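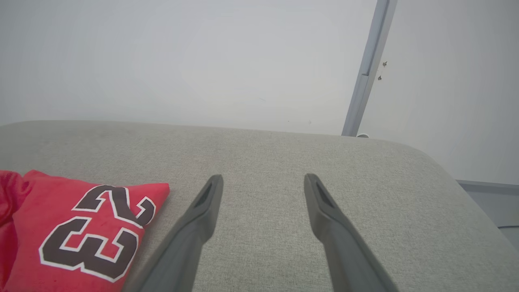

Light gray upholstery, close up.

Batista two-seater sofa, light gray, from Lolier
Reviewed 13 December 2018

I bought this sofa in June, after the old one finally let a spring through the seat and into a guest. The guest was gracious. The sofa was on the curb by the weekend.

The Batista is the cheap one in the Lolier range, and the store in Bukgate puts it right at the back next to the rolled-up rugs, so you have to walk past all the sofas you'd like to own before you reach the one you can pay for. I sat on it for 20 minutes. A salesman came by twice to ask if I was all right. I was comparing it with the Grumthorpe, the next model up, which has deeper arms and a price that made me stand up again.

Delivery

Two men brought it on the day they said they would, which I mention for its rarity. They would not take it up the stairs until I signed a form saying that anything it hit on the way was my idea. It hit one thing. The light switch still works if you press the left side.

You have to put the legs on yourself. They come in a bag taped under the seat, and the instructions tell you to get the legs out of the bag before you set the sofa down, on the page you find after you've set the sofa down. No tools needed. One leg goes in crooked on mine and I've stopped looking at it.

Sitting on it

Firm. The brochure says "supportive," and you could say the same about a church pew. For the first month I thought I'd made a mistake and sat in the armchair out of spite. Then it eased up, mostly on the end where I watch TV, so now there is a good side and a side for company.

The seat is shallow. If you're tall, your knees will stick out into the room. If you're short like me your feet reach the floor, and this alone puts it ahead of most of the sofas I tried. Napping is possible if you bend. I would call it a two-and-a-dog sofa, provided the dog is reasonable.

The arms are narrow. Anyone who likes to rest a mug on a sofa arm should either give that up or pay for the Grumthorpe.

The fabric

I picked light gray because the sample card made the dark gray look like a filing cabinet. Light gray shows coffee, newsprint, blue jeans, and a kind of general sadness along the front edge that I can't trace to any one event. A damp cloth gets most of it. The seat covers zip off, and the label says cool wash and dry flat. Mine went back on after the wash with a fight, so do it when you have an afternoon free and no one in the house who minds language.

No pilling so far. It does collect lint, and it gives it up only to the sticky roller kind of brush. The old-fashioned velvet brush just moves the lint to a new address.

What I don't like

The back cushions slump. You plump them in the morning and by lunch they've given up, and I can't really blame them. There's also a creak on the left when you get up, like somebody clearing their throat.

The extra washable arm covers cost $184 for the pair. I have put two dish towels over the arms instead.

Would I buy it again?

Probably, in the dark gray, filing cabinet or no. For a small room and a small budget it's a decent sofa that needs a month of patience. Measure your stairs first, including the bit where they turn.

Four stars. It loses one for the cushions. I'm letting the creak go.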